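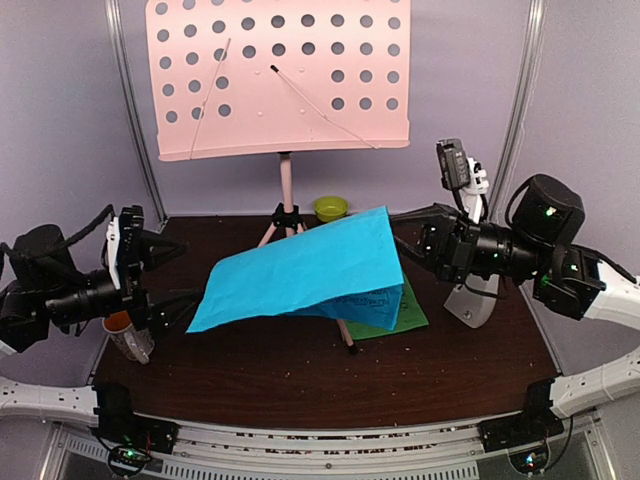 Rules Written at a Desk

I have on my shelf a binder of good practice for tabletop robot work. It came from Tutton, a supplier I otherwise like, and it runs to 30 pages. I have read it through twice now, the second time with a pencil, and I still couldn't say what it wants a person to do on an ordinary morning with two arms, a cloth and a cup on the table.

It wants the workspace to be "suitably arranged." It wants objects to be "appropriate to the task." Operators should be "competent." I'd like to meet the author who was ready to argue the other side of any of those.

My complaint is with vague rules, and there is a lot of money in vague rules. Numport will sell you a review of your setup against its own checklist for 1,994 dollars, and at the end you get a letter. A friend at Ikberg paid for one. The reviewer asked to see the emergency stop procedure, was shown a laminated sheet, and ticked the box. He never asked anybody to press the button.

What gets left out

Take cloth. Anyone who has tried to get a robot to fold or lift fabric knows it behaves differently every time. One corner is up, the rest hangs wherever it likes, and whatever was lying underneath is hidden until the sheet moves. The Tutton binder gives cloth a single sentence, in a section on "deformable items," and the sentence says to take care. Does the cloth start flat? Who decides when a half-finished lift counts as a failure? Can the other arm wait open nearby, or should it be parked? I have heard three answers to that last one from people in the same building.

Or take clutter. The usual advice is to clear away everything that isn't part of the task. I used to repeat it myself. But kitchens and desks have other things on them, and a machine that only works on a bare table hasn't been shown to work anywhere I'd want it. The better rule would be to write down what was on the table and leave it there. That costs a minute and a pencil. I have yet to see it in print.

Vimala Ramasamy, who has spent longer at this than I have, disagrees with me here. She thinks a new team should start with the bare table and earn its mess. "You can't fix what you can't tell apart," she told me, and I grant that for the first month. My trouble is that the first month's rule is the one that gets typed up, and in the second year people are still obeying it.

Two arms, one set of rules

Most of the standards language I come across was plainly written with one arm in mind, and the second was added by changing "arm" to "arms." That won't do. Two arms closing on the same object from opposite sides raise questions a single arm never does. Which one lets go first? If one loses its grip, does the other hold on or back off? How hard may they push against each other before something stops them?

Guido Farina at Iyengar showed me a house rule I liked very much. Before a session, the operator says out loud which arm leads. It's one line on an index card taped to the wall. He couldn't prove to me that it had prevented anything, and I respected him for not trying. Still, I could tell in a second whether somebody was following it, and I can't say that for anything in my binder.

The light plastic things worry me more than the heavy ones. People see a clear container and think nothing can go wrong with it. It's hard to see the edges of, the table shows right through it, and a squeeze that suits a wooden block may be far too much. Ask the makers of any checklist which line covers see-through objects and you will get a pause. 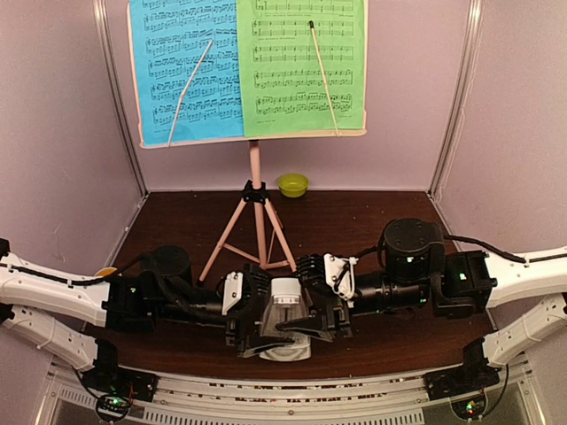
What I would sign

I'm not against standards. I would sign a short one tomorrow if each line could be checked by a person standing at the table with no training in reading standards. Mine has 8 lines at present and I expect to lose a couple. The start position is written down. The leading arm is named. The stop button is pressed, for real, before work begins. A failed try is kept in the record along with the good ones.

That last line is the one firms balk at, and they will give you every reason except the obvious one. A record with no failures in it looks wonderful in a sales meeting. I'd ask to see the rest before buying anything, and I'd ask for it in writing.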